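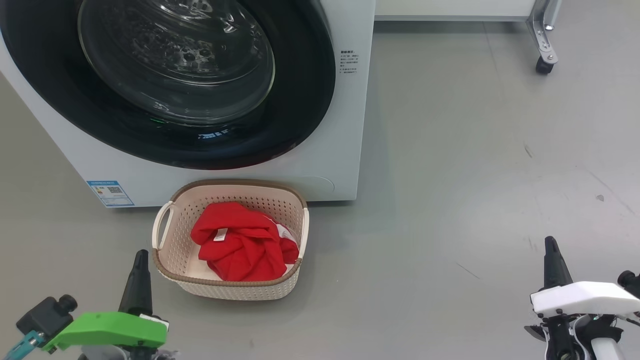 # The Long Road to One Clean T-shirt

Róisín Gilmartin has owned a washing machine for most of her adult life and has never, until this year, had to think about where its door was. Her robot thinks about little else.

The machine in question stands in the shared workshop at Mulcahy, with its instructions printed in Chinese on the front, which none of the members can read. The robot can't either, so everyone is level. Its job is to deal with a cream basket with a brown rim, and whatever is in it, and today that is something red.

"People ask why we didn't start with socks," says Gilmartin. "We did start with socks. We don't talk about the socks."

She and Robel Mekonnen have been building the thing on and off since last August, in the evenings, after jobs that involve no robots at all. He does the wiring and she does the code, an arrangement that lasts until something stops working, at which point each does the other's. They call it Wetonik, a name that was on a crate somebody was throwing out. There are two grippers, each with its own camera. One sits on a bright green bracket. Mekonnen defends the colour on the grounds that it was the reel already in the printer.

The bill so far is 4000 euros, a figure Gilmartin gives quickly and then changes the subject. A good launderette would have done her shirts for years.

## Cloth is the enemy

A box is the same box every time you pick it up. A T-shirt is a new shape whenever you let go of it, and a pile of fabric has no corners worth the name. The first fingers they made were broad and flat and pushed clothes about like a bulldozer. Version 3 closed beautifully on thin air. The grippers have since been through 10 sets of fingers, most of which now live in a biscuit tin – Mekonnen won't throw them out in case one of them was right.

Then there is the glass. A washing machine door is a curved, shiny thing that shows a camera a good deal of the room it is standing in, and early on the software took a great interest in the reflections. Gilmartin spent 28 evenings teaching it to ignore them. It still has its moments.

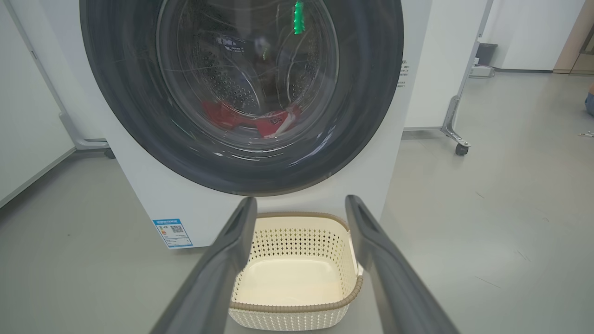 *Red in the drum, nothing in the basket: the view from the wrist.*

Keegan Doucette, who uses the bench by the door for guitar repairs, has asked whether it will ever do ironing. Mekonnen went rather quiet.

Next on the list is the detergent drawer. Gilmartin has put down a towel.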